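La norma trece

Eusebio Cordero llegó al taller de Silard a las ocho y encontró la carpeta sobre su silla. Eran las normas de trabajo para las sesiones con el brazo, veinte en total, y alguien había subrayado la trece: «El operador no retirará ningún objeto de la bandeja mientras el brazo conserve el turno».

—¿Quién ha subrayado esto? —preguntó.

—Yo —dijo Tanko Oyelaran desde el fondo—. Ayer metiste la mano.

Eusebio no lo negó. La pieza se había quedado atascada contra el borde y él la había enderezado con dos dedos, como habría hecho con una cuchara en el fregadero. No había pasado nada. El brazo estaba quieto. Eso fue lo que dijo.

—Quieto y con el turno —contestó Tanko—. Mira la definición en la segunda página.

La miró. El turno empezaba cuando el operador decía «tuyo» en voz alta y terminaba cuando decía «mío» y bajaba la palanca. Lo había redactado Kaj Hafþórsson en octubre, después de pasar una semana sentado en un taburete apuntando lo que hacía cada uno. Quería frases que se pudieran cumplir con sueño. Había tachado todas las que llevaban la palabra «prudente».

Firmó la hoja y se puso las gafas. El ejercicio de la mañana era el de siempre: la bandeja en la mesa, la pieza roja dentro, cien intentos de cogerla sin tocar las paredes.

—Tuyo —dijo.

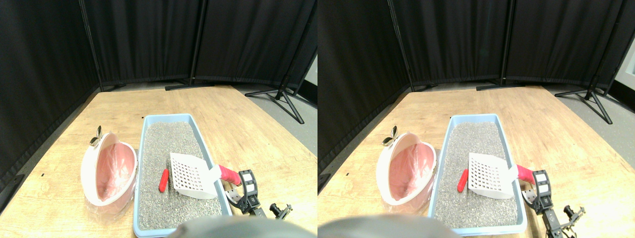
Iban por el intento cuarenta cuando entró Aminu Ugwu con el café y se paró detrás de la línea. También eso estaba en la carpeta, era la norma cuatro. Esperó allí con los dos vasos, sin hablar, hasta que Eusebio dijo «mío» y bajó la palanca.

—Se va a enfriar el tuyo por culpa de Kaj —dijo Aminu.

—Ponlo ahí.

—Ahí no se puede. Líquidos, norma seis.

Bebieron de pie junto a la puerta. Aminu contó que en Forden, donde había trabajado antes, las normas ocupaban un armario y él solo había leído la etiqueta del armario. Un compañero suyo se rompió la muñeca colocando un tornillo que estaba perfectamente bien colocado. Luego añadieron otra carpeta.

—¿Y qué ponía?

—No lo sé. Yo ya me había ido.

Eusebio volvió a su sitio. En el intento cincuenta y dos la pieza se atravesó otra vez, igual que el día anterior. Notó que la mano derecha se le levantaba de la rodilla. La dejó en el aire un momento, luego dijo «mío», bajó la palanca y esperó a que se apagara la luz. Tardó unos segundos. Enderezó la pieza, apuntó la interrupción en la hoja y escribió al lado la hora.

Tanko no levantó la cabeza de su mesa.

—Tuyo —dijo Eusebio, y siguieron con el cincuenta y tres.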